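Home Stories Serials Archive Submit About

The Level at Burivine

The gauge house at Burivine stood on the dry side of the dam, at the foot of 63 concrete steps. It held a desk, a chart recorder, a stove, and a telephone with a direct line to the district office in Stundell. The keeper read the reservoir level at six in the morning and six in the evening and wrote the figure in a bound book. The book had been in use for eleven years. Earlier books were in a steel cabinet behind the door.

On the first evening of December the keeper read 1,994 and wrote it down. The unit was millimeters above the sill. The chart recorder, which worked from a separate float, showed the same value to within the width of the pen line. Both instruments had been checked in October.

The next morning the level was again 1,994. There had been rain overnight, enough to fill the pan on the roof of the gauge house to the second mark. The keeper read the scale a second time with a flashlight, tapped the glass, and entered the figure.

It rained for four more days. The inflow stream at Cordeiro came over its lower weir and took out a length of fence. The outlet valve at the dam was set at a fixed opening and had not been moved. Under those conditions the level should have gone up by the height of a hand each day. The book showed 1,994 on ten consecutive lines.

The keeper telephoned Stundell. The duty engineer asked whether the float was stuck. The keeper said that two floats would have to be stuck, in separate wells, at the same height. The engineer asked for the wells to be flushed. The keeper flushed them, which took most of an afternoon, and the floats dropped and rose freely on their cables and came back to rest at 1,994. 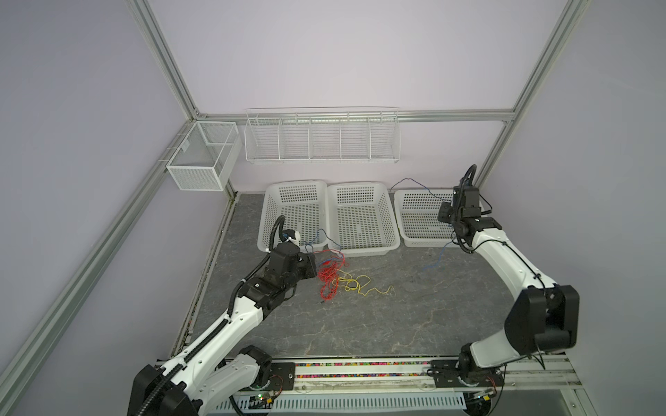
Where was the extra water going? Into the hillside on the east bank, through a bed of broken limestone whose lowest opening lay exactly 1,994 millimeters above the sill.

The keeper worked this out from the old books. In the third one, in a different hand, there was a run of identical readings lasting 55 days, and beside the last of them a note in pencil: "East bank taking it. Floravow wet." Floravow was a farm in the next valley. It had been empty since before the keeper's time, and the district map showed it as a square with no name.

The walk to Floravow took two hours by the ridge path. The keeper went after the morning reading, with a notebook, a folding rule, and bread. The farmhouse had lost its roof. Behind it, where the map gave dry pasture, a spring was running out from under a wall, clear and quite fast, into a stone channel someone had cut for it long ago. The channel was sound. It led past the house, through a gap in the orchard wall, and down to a trough, and at the lip of the trough a line had been chiseled into the stone with a small number 60 next to it.

The keeper laid the rule against the stone. The water stood four millimeters below the line. No unit was given, and nothing in the books explained what was meant to happen when the water reached it. The keeper wrote down the difference and the time, 11:40, and ate the bread sitting on the wall.

By noon the water stood three millimeters below.

The keeper was back at the gauge house a little before dark. The six o'clock reading was 1,994. Under remarks, a column that had been left blank for most of the year, the keeper copied the entry from the third book, word for word, and added the measurement from the trough. Then the keeper telephoned Stundell and reported that both floats were in order.

The engineer asked if there was anything else.

"The fence at Cordeiro," the keeper said, and gave the length of it. The engineer said a crew would be sent when the road was open.

It was still raining. The keeper put wood in the stove, took the fourth book out of the cabinet, and began to look for the number 60 – first in the readings, then in the margins.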